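Approval step in Plurero times out before the manager responds

3 min read

Alina Furtună
Posted 3rd September

We moved invoice approvals from email to a Plurero workflow in July. The flow picks up a PDF from a shared mailbox, extracts the header fields, matches them against the purchase order in Trusent, and sends an approval task to the cost center manager. Extraction and matching work. The approval task expires after 15 minutes and the run is marked Failed, even though I set the task deadline to 20 hours. Restarting the run creates a second task for the same invoice, and twice now both were approved.

Is there another timeout I am missing? We are on the hosted edition, one environment, no custom connectors.

Zohreh Hosseinzadeh

There are two timers. The deadline you set belongs to the task. The run has its own limit, under Environment > Execution > Max run duration, and the default there is 15 minutes. When the run limit is reached the engine closes every open child task, whatever its deadline says.

Raising the run limit to 20 hours will work but it holds a worker slot for the whole wait. With 17 invoices pending you would hold 17 slots. Split the flow instead:

1. Flow A extracts, matches, writes a row to a pending table, creates the approval task and ends. Set the task to Detached, otherwise it closes with the run.
2. Flow B is triggered by the task outcome, reads the row by invoice key and posts to Trusent.
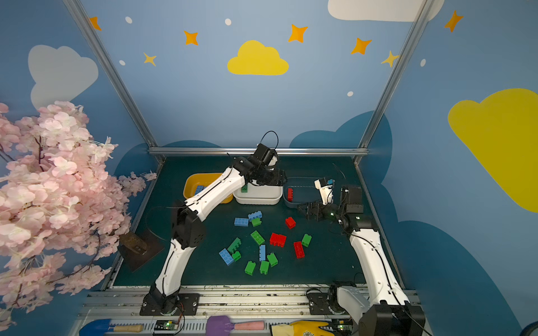 Two-arm work cell with bins along the back of the table.

For the duplicates, build the key from vendor ID plus invoice number and put a unique constraint on it in the pending table. A restart of Flow A then fails on the insert, before any task is created. Do not use the run ID as the key. It changes on every restart.

Keep the rows for 90 days if your auditors want the approval trail. The task history in Plurero is purged earlier than that on the hosted edition.

Hijazi

Just set max run duration higher. We did and it's fine. Low volume though.

Alina Furtună

Run limit confirmed at 15 minutes. Split the flow as described and the Detached setting was off by default. The constraint rejected a restarted run in test. Will move it to production after month end.

Related
Trusent connector returns 409 on posting
Holeo or Plurero for mailbox triggers
Worker slots and queue depth on the hosted edition
Extracting line items from scanned PDFs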